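The Hotel Evirano

The bus put us down in Hemmin at the wrong end of the village, and by the time we had dragged our cases up 200 steps (my wife counted, I was in no state to) it was well past nine at night and there was one light showing, over a door marked Hotel Evirano.

Now, we had been promised a grand hotel. The woman at the travel office had said so twice, and I had packed my good jacket on the strength of it. What we found was a desk, a very old dog, and a lady in slippers who looked at our booking for a long while and then asked if we had eaten. 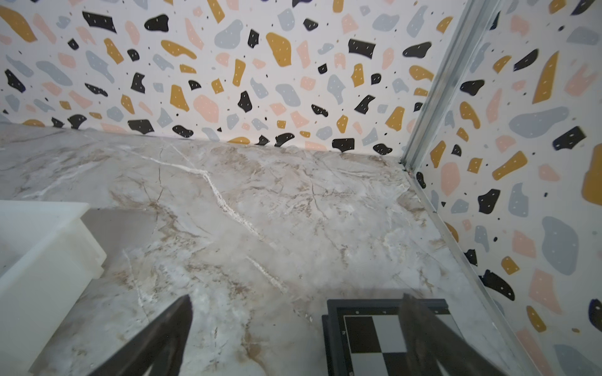 We hadn't, not since a bun at Hesidell station. So out came soup, and bread, and then a sort of plum tart that I have tried to make at home ever since, without luck. She sat down with us while we ate and told us about the winter the snow reached the bedroom windows, when 14 guests stayed until March and two of them got married.

"And the grand hotel?" I asked, when the plates were empty.

"Oh, that's over the hill," she said, pouring me another glass. "You wanted the other bus, my dear."

We had room 11, with the lumpy bed, and we stayed the whole fortnight.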